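**Catinca Vlad** · 15/09/2023

Moved into the Pivville place with 80 boxes and one opinion about kitchens, which was that they should contain a kitchen. This one contains a wall, a table and a stern suggestion. A thread.

**2/** The listing called it "a flexible eating area." I have now flexed it in every direction. The table goes against the wall. It went against the wall when we arrived and it will be against the wall when the sun burns out.

**3/** Mircea Toma, with whom I share a lease and very little else in the way of taste, wanted the table in the middle "so people can walk around it." Which people. Where are they walking to. The sink is right there.

**4/** We tried the middle for one evening. I hit my hip on it twice going for the salt. Table's back against the wall. Mircea says he's neutral on the matter now, in the tone of a man who is composing a letter.

**5/** Rule one of the new kitchen: nothing lives on the table. Mail doesn't live there. Keys don't. The drill, which has been "just resting" since we put up the bathroom shelf, has been evicted and is sulking in the hall closet.

**6/** Rule one lasted until lunch, when I bought apples.

**7/** In my defense, where do apples go? At the old apartment they went in a ceramic bowl from Quiambao, a very handsome object that weighed as much as a toddler and turned the bottom layer to jam. You'd reach in for a snack and meet a science project.

**8/** The bowl is in one of the boxes. The box is labeled MISC 3. I have opened MISC and MISC 2 and found extension cords, a fondue set and a single ski glove. I'm not ready for MISC 3.

**9/** Meanwhile I own plenty of cleaning products. The lady at the hardware store sold me a Prenari scrub sponge for the smudges on the tabletop and promised me a new table by dinnertime. Reader, I have the same table. The smudges have seniority.

**10/** Mircea's position is that a white table is a mistake you make once. Mine is that he picked it. There are texts. I have scrolled back to January and I have them.

**11/** So anyway, the fruit situation. I've given in and let a plastic basket have the corner of the table. It's loud, it's yellow, it was cheap, and it has holes all over the sides, so the apples can breathe or do whatever apples do when we're not looking. 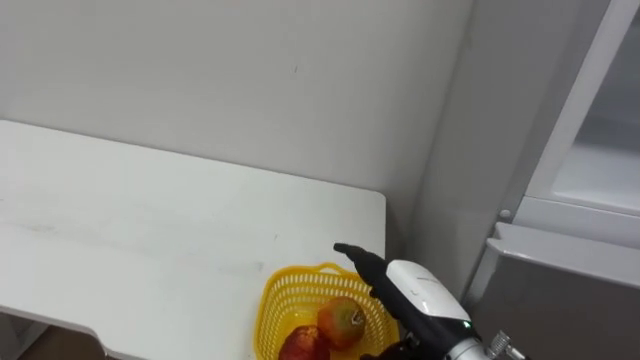 **12/** Do apples keep longer in the fridge than on the table? In the fridge, by weeks. They soften a lot faster at room temperature, so leave out what you'll eat in the next few days and chill the rest.

**13/** And keep them away from the lettuce. Apples give off ethylene gas, and greens take it personally. I learned this from a bag of spinach - it did not die with dignity.

**14/** Mircea has asked if the basket counts as something living on the table. I said it's visiting. He said so was the drill.

**15/** He has also put a lemon on the grocery list with "for basket??" written next to it, so I think we both know who's winning.

**16/** Opening MISC 3 tomorrow. If it's the other ski glove I'm keeping the fondue set out of spite.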